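Acta de la reunión de la comisión técnica de fútbol base
Enero — Redacción: secretaría deportiva, C. D. Curnstead

Se abre la sesión a las 20 h con la aprobación del acta anterior, sin enmiendas.

1. Captación. Se acuerda limitar las pruebas de la categoría cadete a 40 jugadores, en dos turnos. El informe de cada candidato se registrará en la plataforma Fisero.

2. Cesiones. El convenio con el Dason queda prorrogado una temporada. El club cedente asume el 50 % de la ficha. 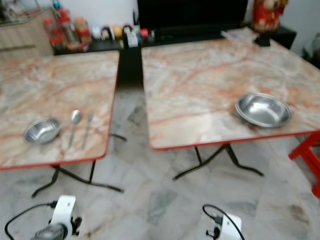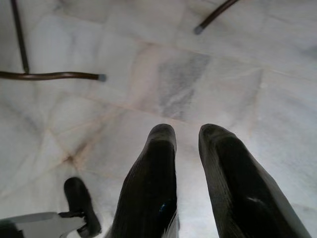 3. Carga de entrenamiento. Los juveniles que suban al primer equipo no superarán los 30 minutos de trabajo de alta intensidad por sesión — salvo autorización médica.

4. Torneo Trương. Se confirma la inscripción del equipo infantil. Queda pendiente el presupuesto de desplazamiento.

Ruegos y preguntas: se solicita revisar el horario del campo anexo. Se levanta la sesión.

Contacto: secretaría del club | © C. D. Curnstead | Volver arriba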